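Olville Water and Sewer District
Operations Subcommittee – Minutes of Regular Meeting, July 26, 2001
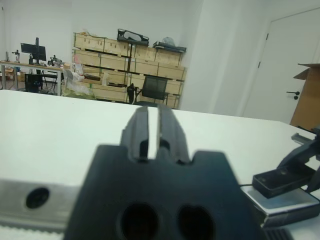 Dark gripper with two fingers over a white tabletop.

Present: Kinga Hajdu (chair), Kyrylo Kobzar, Imelda Lagman, Paula Mocanu
Absent with notice: Aranka Kocsis
Minutes taken by P. Mocanu

1. Call to order
The chair called the meeting to order at 6:30 p.m. A quorum was present. The agenda was accepted with item 7 moved ahead of item 8.

2. Minutes of previous meeting
One correction. Under "Lekham Road main," the pipe material was recorded as cast iron and should read ductile iron. Minutes approved as corrected. Motion Lagman, second Kobzar. Carried.

3. Meter replacement
Mr. Kobzar reported that 106 residential meters were replaced in the last period, leaving 155 on the schedule. The remaining meters are mostly in the Fekete subdivision, where the curb boxes are set deeper than the drawings show. Extension keys have been ordered. Two residents on the north side have not answered access letters. A second letter will go out by certified mail, after which the matter goes to the full board.

Ms. Lagman asked whether old meters are being tested before disposal. Mr. Kobzar said a sample is bench tested and that low-flow readings are the main source of error. He will bring the test sheets to the next meeting.

4. Lekham Road main
The section between the pump house and the school driveway was pressure tested and held. Bacteriological samples were taken at both ends and the lab report is pending. The section stays valved off until the report is received. Temporary asphalt over the trench has settled at the driveway and needs to be topped up before school opens. Final paving is planned for October, weather permitting.

The contractor, Fustero, submitted a change order for additional rock excavation. The chair noted that the quantity claimed does not match the inspector's daily sheets. Discussion followed on whether the difference comes from the width of trench used for payment. The specification pays to a fixed width – the contractor appears to have billed to the actual width. Motion by Ms. Lagman to return the change order for revised quantities, second Ms. Mocanu. Carried.

5. Pump No. 2
Vibration at the motor end is higher than at the last reading but within the limit given in the manual. Bearings were greased and the coupling alignment checked. Mr. Kobzar recommends monthly readings in place of quarterly until the trend is clear. Agreed without motion. Pump No. 1 will remain in the lead position.

The packing on Pump No. 3 was replaced. Leakage at the gland was adjusted to a steady drip.

6. Storage tank
The tank inspection report was received. Interior coating is sound below the water line, with spot rust on the roof supports. The overflow screen has a tear on the east side and will be replaced by district staff. The inspector recommends recoating the roof interior at the next scheduled drawdown. The chair asked that a cost for this be included in the draft capital budget.

7. Hydrant flushing
Flushing was completed in all zones except the lower end of Mill Street, where the hydrant would not fully close. The auxiliary valve was shut and the hydrant bagged. The fire department has been notified in writing. Parts are on order.

Ms. Lagman reported three discolored water calls during flushing, all on dead-end lines. She asked that notices be delivered earlier next time and include the street names, not only the zone letters. Staff will revise the notice.

8. Purchases
Approved: valve box risers and lids, and a replacement chlorine residual analyzer probe, total not to exceed $3,000. Motion Kobzar, second Lagman. Carried.
Tabled: trench shoring rental. A second quote is needed.

9. Correspondence
Letter from the owner of 78 Orchard Lane requesting an adjustment for a leak on the customer side. District policy allows one adjustment per account on proof of repair. No repair receipt was enclosed. The office will reply and request one.

10. Action items
Kobzar – meter test sheets; Pump No. 2 readings; second shoring quote.
Lagman – revised flushing notice.
Hajdu – letter to Fustero on excavation quantities.
Mocanu – reply to Orchard Lane; certified letters; copy of the tank report to A. Kocsis.

11. Adjournment
There being no further business, the meeting adjourned at 7:50 p.m.

Respectfully submitted,
Paula Mocanu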